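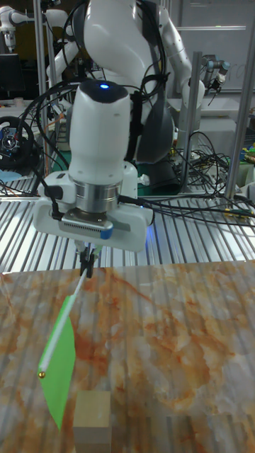
7 Jan 2025, flag and block, first proper entry of the year. I meant to start on this in the fall and kept finding other things to tidy, so it feels good to be back at the bench with a cup of coffee and a subject as cheerful as little flags. The green one is the pick of the batch so far. It narrows to a point at the bottom, and the small gold bead at the end of the stick gives us something nice and definite to aim by when the flag comes down beside the wooden block. I still have a soft spot for the square-cut flags from Pliterside, but they curl at the corners if you so much as look at them (ask anyone at Grorkport). 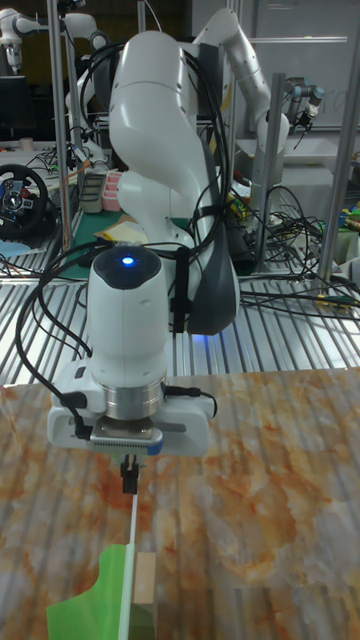
On to the matter of blocks, which I promised to write up for whoever takes over the bench in February. We went with plain beige wood, no paint and no varnish, and I'm glad we did. A pale block picks up a bit of green on its lower face with the flag right up against it, and I find that a handy hint of how close the two are. The painted ones from the Eltari box would hide it completely! Please don't throw those out, though, they're perfectly good for other jobs.
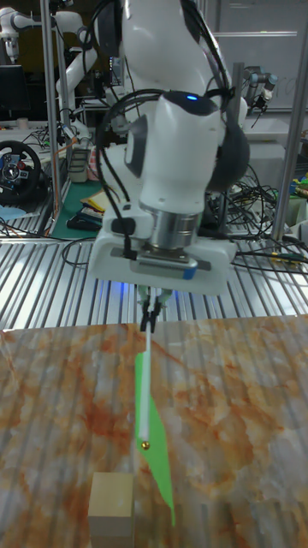 Does it matter which side of the block the flag ends up on?

Either side is fine for now, as long as you write down which one it was. I'd like both in the notes before we settle on a rule, and I'd rather have an untidy list than a tidy one with half the tries left out.

Supplies, while I think of it. The drawer has 50 sticks left and I've asked for another 200, same length as before. Green sheet is running low too. Urbonaitė has it under item 2452, and it's worth getting 2 rolls at once so the color matches from flag to flag.
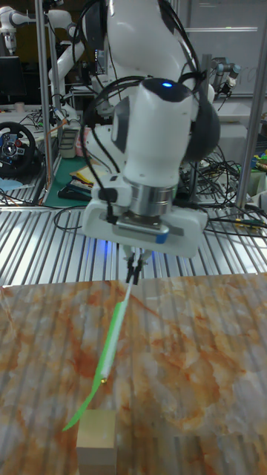

If they offer a thicker sheet instead, please say no thank you. I like a flag with some bend in it, and the stiff stuff cracks along the fold where it meets the stick. Still to do: label the spare blocks, find the good scissors, and wipe the marble top before the next batch gets trimmed.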